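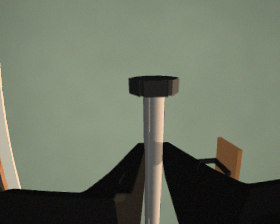 Simulated gripper view, with the pole and its dark cap between the two fingers.

Opinion > Software > Planning and Control

A planner should be able to say no

The software group at Wirkutness takes the view that a motion planner which always returns a path is a poor planner. Ours, known as Pletora, was for a long time of that kind. Asked for a route to a pole standing between the fingers, it gave one, even where a panel with a handle stood close to the right finger and the margin was thin.

Since March the planner may refuse. It has 4 grounds for doing so, each written to the log in plain words -- "no clearance at right finger", for instance. Over a test set of 50 simulated starts it refused seven. Some colleagues at Flullico regard this as a step backwards, and their objection deserves a fair hearing: a refusal stops the line, and somebody must attend to it.

We remain of the opinion that the cost is worth paying. A refusal can be read, argued with and mended. A doubtful path is passed on to the controller, which has no means of questioning it and will follow it to the last joint angle. More than 28 entries in our fault list began in that manner.

The Võ simulator should in our view report clearance at every step, and at present it does so only on contact. We have asked for the change and shall go on asking.

Filed under: Planning, Simulation, Opinion

Contact the software group | Copyright Wirkutness | Back to top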